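Drinks table talk — speaker notes
Floltondale hall hosts' evening, May 25, 2025

Opening
Say hi, phones off, toilets down the hall. Ask who's run a drinks table before. Hands up. Then ask who's mopped one afterwards — wait for the groan.

Why dispensers
Used to do jugs at Wusside. Constant refilling, queue out the door. Tall dispensers let people serve themselves. 122 guests at the Omoregie lunch and we still had time to eat.
Don't get into the hire prices here, its on the handout.

Drips — the main bit, slow down
Every dispenser gets its own tray. Not a shared one, not a tea towel. Stainless with a slotted grate, glass sits right on the grate under the spout. White tabletop shows every brown splash so this matters.
Keep the glass on the grate while it fills. Steady it at the rim if it's a light one.
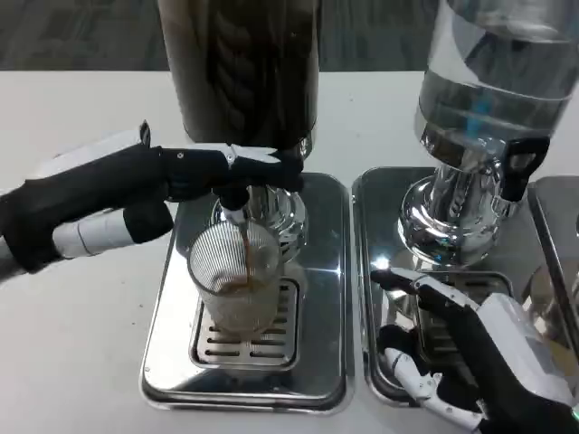 Order on the table
Dark drink on the left, water next to it. People go for the coloured one first, then water on the way past. Put levers where a hand can get at them. Leave a gap between trays, wide enough for a cloth.
Cloth lives under the table. Say this twice.

Glasses
Ribbed ones hide fingerprints and are easier to hang on to. Fill to two thirds, no more. 700 mL tumblers at Flinell were a disaster, everyone poured a full one and left half.

Packing up
Empty the dispensers first, then trays — carry them level!! Lift grates out at the sink. Rinse tea out same night or it stains. Allow 4 people, 6 if theres stairs.

Questions, then point them at the handout. Skip the ice story if running late.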